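March, after supper

Back in the bathroom house all day. We call it that although there are other rooms in it. Emese built the layout over the winter, and the bathroom is the one that gets used, so the name stuck. My job this month is the same as last month. I load the house, start an episode, carry out the instruction with the controllers, save it or throw it out, and load again. The learner gets whatever I save.

The target for this house is 597 good episodes. I started the morning a little behind where Ildikó wanted me, and I'm still behind tonight, though by less. I got 70 through today, which is my best so far for indoor scenes. The kitchen went faster last fall, but the kitchen only had pick up and put down. With this one there are doorways.

The first hour was wasted. The Trinex update had gone in overnight and changed the walking speed back to the default, so every turn overshot. I saved nine or ten episodes before I noticed, then deleted them all. A person can get used to a fast turn without thinking about it, and then the learner gets used to it too. Tamás found the setting in a file I didn't know existed. I wrote the path on a card and taped it under the monitor.

After that it was steady. The instructions come up in a random order and about a third of them are the same thing said differently. "Go to the bathroom sink." "Walk over to the sink in the bathroom." "Find the sink." Fanni writes these, and she wants them to sound like what people say at home. She has started adding ones with a mistake in them, like a missing word. I do those exactly as I would do the others.

The doorway is still the hard part. If I come at it straight I get through every time, but Ildikó doesn't want them all straight. She wants me to start badly, too close to the tile or facing the wrong way, and recover. It feels wrong to do it badly on purpose and I have to keep reminding myself. When I clip the door I back up, fix the angle and go again, and that one gets saved as long as I make it in the end. If I get stuck for longer than the timer allows, it goes in the failed folder. Dénes wants the failed folder kept too. He has plans for it next quarter.

Stopped for lunch late, soup from the place across the lot. Talked with Dénes about whether the starting views should be picked by hand or at random. He says random. I said random gives you a lot of wall. He said a lot of a house is wall. We left it there, but in the afternoon I went through the starting views for this house and saved a few to show him. 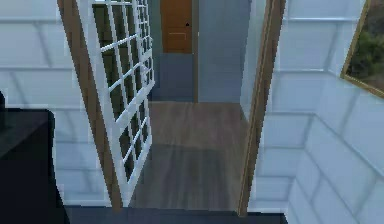
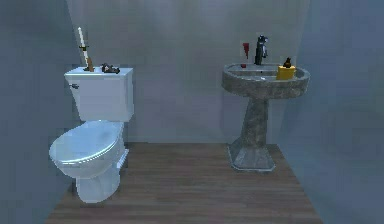
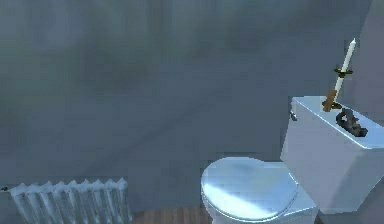
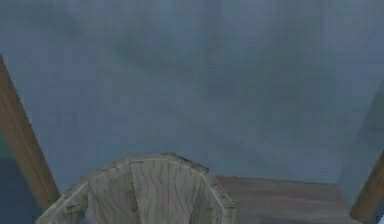 Views from the bathroom house, all simulator renders.

I sent those over before three and he wrote back that the second one was fine and he would think about the third. My point with the third is that you get the toilet tank and the candle clearly, and then a great deal of gray-blue wall, and no sink at all. If the instruction is about the sink, the learner has nothing to go on and I have to turn and look for it. He says that turning and looking is the thing we want. He may be right. I would still like fewer of them.

The last one I sent because of the wood on the bin. The grain is wavy and dark like something out of a cartoon, and there is a bit near the rim with specks on it that I first took for dirt on my screen. I wiped the screen twice. Emese says the texture came with the asset pack from Rampersad and she can swap it, but then the episodes I have already saved wouldn't match. I told her to leave it. Fanni is going to write it as "the wooden bin" and be done.

We also had the talk about the little dark thing on the toilet tank. I have been calling it the figurine. Fanni had it down as "the rock" in one set of instructions and "the ornament" in another. I can't say what it is either, and I have been looking at it for two weeks. It doesn't matter for walking, but next month we begin on picking up, and then it needs one name or several names on purpose. Fanni chose several. So from now on it can be a rock, an ornament or a figurine, and I am supposed to go to the same thing whichever she says. The candle is easier. The candle is the candle.

Afternoon count was better than the morning. Between two and five I hardly threw anything out. I have found that it goes better if I don't look at the counter, so I moved the window with the counter behind the one with the notes. Then I kept moving it back to check. Tomorrow I will close it.

My left wrist is sore again. Ildikó asked the Dundport people for a softer controller mount and they said it would take 3 weeks. Tamás offered to make one out of foam. I said yes to the foam.

One thing to fix that I keep forgetting. When an episode ends I let go of the stick, but the recorder runs on for a moment, so each one has a piece at the end where the view just sits there. Tamás looked at the curves and says the learner has begun stopping early, short of the target, and standing still. He thinks it is that piece at the end. He will trim them all with a script. In the meantime I am to press save first and let go after. I did it right maybe half the time today.

The Mamia house comes after this one. It has two floors and Emese says almost 1,000 objects, most of them small. I asked if it had stairs I would have to climb and she said the stairs don't work yet, so the upper floor has to be started from upstairs. That suits me.

Left at six. It was still light out, the first time this year I noticed. At home I went down the hall and caught myself lining up with the bathroom door before I went through it. Did the dishes, called my sister, no answer. Bed early. Card for tomorrow says walking speed, save before letting go, ask Dénes about the wall.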